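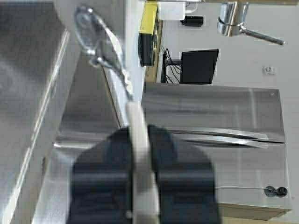
Lists > Kevum Small Kitchens > Benches and Fittings > Re: wire loops vs hooks near stainless

From: Jennylyn Dizon
To: Kevum Small Kitchens list
Subject: Re: wire loops vs hooks near stainless

Hi Eduardo and all,

Oh, I am so glad you asked this one, because I've been boring my family with crimped wire since August and now I get to bore all of you!

Eduardo Aquino wrote:

> We've finally got the two second-hand Halberg benches into the
> prep room and they're beautiful, but I'm stuck on where to hang
> things. Brushes, the long scraper, the sheet with the cleaning
> roster on it. I don't want to drill the stainless and the stick-on
> hooks let go every time someone wipes down properly. Somebody
> mentioned loops made from thin wire cable with a crimp. Do they
> hold up? And do they scratch the bench? I'd hate to mark the
> finish in the first month.
>
> Also, any tips on getting the old glue off? There are patches
> where the last owner had labels.

Yes, they hold up. I've made heaps of them for our kitchen (we do jams, pickles and the odd tray of slice for the market) and they've been through every wash-down since, and I wouldn't go back to hooks. The idea is simple. You take a length of thin stainless cable, bend it back on itself so it makes a teardrop, slide a crimp sleeve over both strands and squash it. Then the loop goes over the rail or the handle and whatever you're hanging goes on the other end. No drilling, no glue, and the whole lot lifts off when you want to scrub behind it.

A few things I got wrong so you don't have to:

The sleeve has to match the cable. I bought a mixed bag the first time and half of them were too big, and a loose crimp looks perfectly fine until you hang a full spray bottle off it. Kaltance sell the cable and sleeves together in a roll pack, which is what I use now. Mine was the 652 pack, if you want to look it up, and I still have almost half of it left.

Use a proper crimping tool. Pliers will flatten a sleeve but they flatten it unevenly, and you get one sharp corner that finds your knuckle every time. Ours is borrowed from my brother-in-law and he's not getting it back.

Cut the tail short and tuck it inside the sleeve if you can. A stray strand of wire in a food room is a horrible thought, so I run a thumb (gloved!) over every new loop before it goes anywhere near the bench, and then again when we do the weekly clean. Any fraying at all and it goes in the bin.

On scratching – the bare cable will mark a brushed finish if it swings, especially if it rubs across the grain. Along the grain you'd hardly see it. I keep the loops off the flat panels and only hang them where they drop clear, so from the rail at the end or from a drawer handle. For the ones that have to sit against the front I slip a bit of clear tubing over the cable. It's not pretty but it wipes clean and it's quiet, and the quiet is lovely. Our old hooks rattled whenever the mixer was going.

For the roster, don't hang it from wire at all. It curls, and then it's in the sink. We put ours in a plastic sleeve on the wall beside the door, at eye height, and people have started reading it, which was a thrill.

Now the glue! Warm soapy water first, with a wet cloth laid over the patch and left while you go and have a cuppa. Most of it will roll off under your thumb after that. What's left I do with a little cooking oil on a rag, rubbing with the grain, then detergent, then plain water, then dry it straight away with a clean tea towel. No steel wool, please, and nothing with chlorine left sitting on it. I did one whole bench end with the green side of a scourer when I was new to this and you can still see the swirls when the afternoon sun comes in. I've made peace with it but I look at it every single day.

If the labels were the papery kind you may find a ghost underneath where the metal is a slightly different colour. That fades with ordinary wiping. Ours took a while and then one day I couldn't find it.

And since you've got Halbergs, have a feel under the front lip before you load them up. The older ones have a folded edge there that collects flour and sugar like you wouldn't believe. A bottle brush gets into it. I didn't know for a whole season and the day I found out was not my finest. Check the feet as well, they unscrew with use and the bench starts to lean towards the drain. A quarter turn each and they're good.

I'm happy to post you eight loops ready made if you tell me what you're hanging and how long the drop should be. It takes me no time and I enjoy it far too much. Measure from the underside of the rail, and tell me how thick the rail is, so I get the teardrop big enough to go over.

Send us a photo once it's all set up, I love seeing other people's prep rooms!

Jennylyn

Replies from readers (3)

marg_in_the_shed
We do the same with the tubing but I boil ours first so it slides on. Saves a lot of swearing.

Eduardo Aquino
Brilliant, thank you. Checked under the lip this morning and found what I think was icing sugar from a previous life. Will measure the rail tonight. Yes please to the loops!

pickle.dave
Second the point about oil for the glue. Eucalyptus works too but the room smells of it for days, so not before a jam run.

Recent on this list
Noiphan drawer runners – grease or leave dry?
Drying racks that fit over a narrow sink
Wanted: castors for a Halberg trolley
Jar labels that survive the fridge
Which cloths for brushed stainless?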